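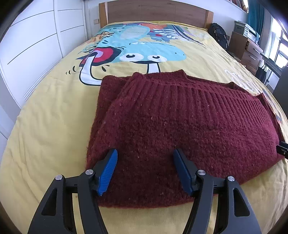 Clatura Grip 2 手持ち式データ収集グリッパ
Clatura Grip 2は、布物の折り畳み動作を人の手で集めるための手持ち式グリッパです。ロボットアームは付属しません。アームを一台も動かさずに教示データを貯め、あとから学習済みの方策をアームに載せる、という順番の研究に使います。開発元のJandowが最初に選んだ題材はタオルでした。タオルは四角く、薄く、文句を言いません。おかげで成績は大変よく、論文の図も美しく仕上がり、家庭の寝室に持ち込んだ途端に役に立たなくなりました。以来、評価の中心は厚手のニットです。襟にリブがあり、袖が身頃に重なり、しかも柄物の黄色い布団の上に置かれたえんじ色のセーター、といった条件を標準に含めています。背景で牙をのぞかせている青緑のキャラクターは、方策にとってなかなかの強敵です。

指先パッド
左右の指の内側に、溝の入った青いゴムパッドを取り付けています。平らなパッドは毛足の長い編み地の表面だけをなでて帰ってくることが多く、溝付きに改めました。交換は片側ずつできます。毛玉は付きます。付属のブラシで取ってください。

リンク機構
指は黒い樹脂のリンクで構成し、ピボットねじで留めています。外側のリンクには三角形の肉抜きがあります。設計担当のEbuka Aliyuは軽量化のためと説明していますが、見た目も気に入っているようです。ねじの増し締めは使用前に行ってください。緩んだまま集めたデータは、緩んだ動作をたいへん忠実に再現します。

収集方法と結果
評価用データセット「Wike」は、一般家庭のベッド、床、ソファで集めた2712本の教示からなります。衣類は112着、うちニットが24着です。部屋の片付けは依頼していません。片付けた部屋で学習した方策は、片付いた部屋でしか働かないためです。

袖を身頃に重ねる動作の成功率は、ニット全体で80%でした。失敗の大半は、上の一枚をつまむつもりで下の布団まで連れてくる「二枚つかみ」です。Adaeze Ajayiの分析では、縁から指を浅く差し入れる教示を増やすと二枚つかみが減り、逆に真上からつまむ教示を増やすと、方策は自信満々に布団を畳み始めました。本製品の推奨手順が縁からの接近になっているのは、この結果によります。

タートルネックの成績は公開していません。まだ公開したくない、と言うほうが正確です。

推奨手順
1. 衣類を広げるか、半分畳んだ状態で置く。
2. 指を開き、パッドを衣類の手前の縁に合わせる。
3. 布に沿って差し入れ、閉じる。
4. 持ち上げる前に一拍待つ。急ぐ人のデータは、急ぐロボットを生みます。
5. 畳み終えたら指を開き、衣類から十分に離して記録を止める。

同梱品
グリッパ本体、青色パッド予備一組、六角レンチ、清掃ブラシ、収集手順書（日本語・英語）

対応ソフトウェア
記録の整理と学習には、Ilico社の変換ツールをお使いください。古い形式の記録も読み込めますが、左右の指を逆に登録した記録は直してくれません。

よくあるお問い合わせ
・洗濯物を畳む家電として使えますか。
使えます。ただし畳むのはお客様ご自身です。
・濡れた衣類で使えますか。
推奨しません。パッドが滑り、床も濡れます。
・左手でも使えますか。
使えます。一つの教示の途中で持ち替えることは避けてください。

貸出機は研究機関向けに用意しています。7月は学会前で申し込みが集中しますので、お早めにご相談ください。返却時にはパッドの毛玉を取っていただけると、次の方のセーターが無事に済みます。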